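Call for participants: open day on two-arm table and counter work, Lunimham

Lunimham is looking for outside participants for its open day in May. The day covers a demonstration of two-arm tableware handling and a hands-on session in which participants operate the arms themselves. No background in robotics is required. The results feed into the Kokkinos study on how quickly new operators learn to work with two grippers.

What participants do

Each participant attends one session, morning or afternoon. A session starts at 9:30 or 13:30 and consists of a safety briefing, a demonstration by Nele Verschueren, and a practice block at a table or a kitchen counter. The tasks are ordinary ones: pick up a plate by the rim, move a mug, put a fork or spoon where the task card says. Attempts are logged, and a short questionnaire follows.

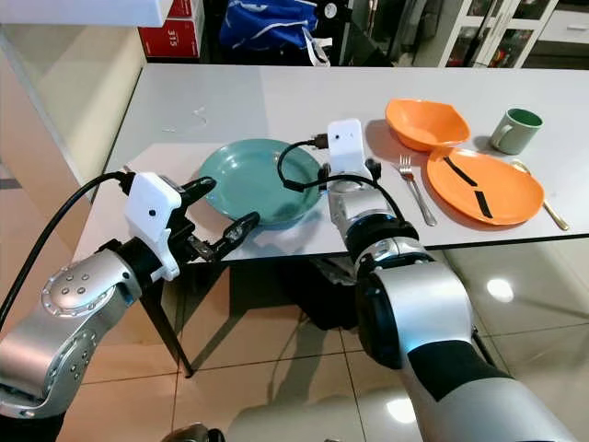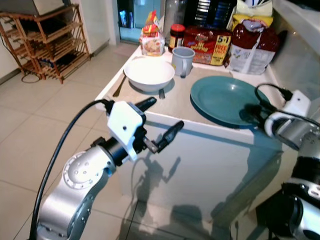
Two-arm work with tableware at Lunimham. Both views include a teal plate, a mug and a spoon.

Who can apply

– Adults aged 18 or over with normal or corrected vision
– Able to stand for the length of the practice block
– Comfortable following spoken instructions in English
– No participation in an earlier Kokkinos session

Left-handed applicants are encouraged to apply, as they are underrepresented in the data so far. Employees of Clostitano, which supplies the task software, can attend the demonstration but not the practice block.

Places and payment

There are 89 places in the practice block. The demonstration alone is open to 400 visitors and needs no application – registration at the front desk is enough. Practice participants receive a flat payment of $300 by bank transfer after the questionnaire has been handed in. Travel is not reimbursed.

How to apply

Send your name, preferred session and dominant hand to Seija Pesonen, participant office, Lunimham. Selected applicants will get a consent form, which must be signed and returned before the open day. Questions about data storage go to Stavros Koutsoukos. Closed shoes are required in the practice area, and loose sleeves must be rolled up or pinned.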